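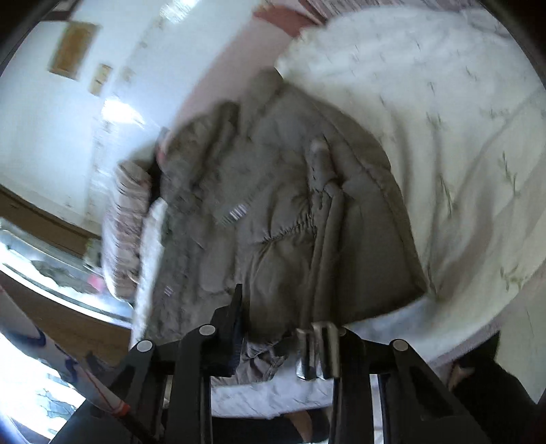
Search the Ultstead Courier
Search
Sections Letters Opinion Notices

The Coat You Can't Get Rid Of

By Ah-rin Hong
Opinion, June

My building has a free shelf in the lobby. It is meant for books, and it holds a fondue set, a bag of curtain rings and one ski boot. Every June it also fills up with coats. People who would never leave a sack of potato peelings by the mailboxes will leave a parka with a broken zipper there and go upstairs feeling like Saint Martin.

I have done it myself. I once carried down a wool coat with no lining, folded it so the good sleeve faced out, and wrote TAKE ME on a sticky note. It was there for 5 weeks. In the end I took it back upstairs under cover of darkness, and now it lives in my closet again, with the note.

I bring this up on account of the town's new textile rule, which says we may not put clothing in the regular trash. You are supposed to take it to a drop box. The nearest to me is behind the Isdale Road fire station, between a dumpster for glass and a dumpster for things that are not quite glass. The box has a picture of a smiling shirt on it. I don't know what a shirt has to smile about at that point in its career.

I am in favor of the rule. I want that on the record before the letters start. Clothes in a landfill are a stupid thing, and it is reasonable to ask people to walk a few blocks to prevent a stupid thing. What bothers me is the mood that comes with it. The leaflet that came through my door used the word "giving" nine times. It said my old clothes would "find their next story." I have read my old clothes' story, and I would advise them to stop there.

What most of us do at the drop box is get rid of something, and we would like to be thanked for it. The shirt smiles. We drive home lighter. Somebody else now has to stand in a room and decide whether a pair of corduroys gone bald at the seat can be worn by a human being with feelings.

In my town that somebody is In-ho Bang, who runs the sorting floor at Heo Textiles out past the rail yard. I spent a Wednesday there because I had written a column on the subject and been told, by several readers, that I didn't know what I was talking about. They were right, so I went.

Bang is not sentimental. He has a long table, a row of bins and a radio that gets one station. On the day I visited they had 1428 pounds of clothing in before lunch, and of that, 498 pounds went into the bins marked for resale. Then there is the rag bin. Then there is a bin for things that are neither clothes nor rags, which that morning held a bath mat, half a tent and a stuffed goose.

"People think we wash it," he told me. They don't wash it. There is no laundry. If you put a sweatshirt in the box after painting a fence in it, it comes out as a sweatshirt somebody painted a fence in, and it goes in with the rags, along with whatever it rubbed up against on the ride over.

I asked him what he hates most. I expected him to say socks, single, or swimwear. He said winter jackets. A quilted jacket is a bag of stuffing sewn into a lot of smaller bags. The shell is one material, the filling is another, the zipper is a third, and the cuffs have elastic in them. It can't be torn up for wiping rags. It takes up as much room as a child. If it's in good shape it sells in October, and it has to be stored somewhere until October. If it isn't in good shape, there is hardly anything anybody can do with it, and he gets them all in June, when we have put away the snow shovels and become generous.

He held one up for me. Nice color. The filling had slid down to the hem, so that from the chest up it was a windbreaker and from the waist down it was a sofa.

"Somebody felt good about this," he said, and put it in the pile.

I have been turning that over for a few weeks. I think the trouble begins a long way before the drop box, at the cash register, where a jacket is sold to you as though it will end its days by dissolving into birdsong. My last one was a Zirach. It cost 200 dollars and had a tag on it the size of a wedding invitation, telling me about its relationship with nature. The zipper went in the second winter. I took it to the tailor on my corner, who looked at it the way a vet looks at an old dog, and quoted me a price that made me put it back on and leave.

She wasn't cheating me. Replacing a zipper on a thing like that means opening up half the front, and filling comes out, and she has to vacuum. The jacket was made by people with the right machine in very little time, and it was going to be fixed by one woman with the wrong machine on a Thursday-sized chunk of her life. The arithmetic is against her. It's against all of us, and no leaflet will move it.

So here is what I would like from the town, if anyone on the council has read this far. Drop the word "giving." Call the box what it is. Print on the side of it, in place of the happy shirt, a short list: clean, dry, zipper works. Then take whatever was spent on the leaflets and hand it to the tailor, so that a zipper costs what a zipper ought to cost. I would sooner subsidize one repair than nine uses of a verb.

And from the rest of you I would like a small courtesy. Before you put a coat in the box, put it on. Do it up. Walk to the kitchen. If you are ashamed to be seen by your own refrigerator, then you know which bin it's headed for, and you can at least stop expecting to be thanked.

As for the wool one with no lining, I wore it to get the mail last week - it was raining and it was the nearest thing to the door. It's a good coat from the outside. I took the note off first.

Recent in Opinion
The crosswalk button isn't connected to anything
Letters: In defense of the Isdale Road geese
Why is the library's best chair in the hallway?
Ah-rin Hong: Potlucks and the tyranny of the labeled dish
Letters: More on the geese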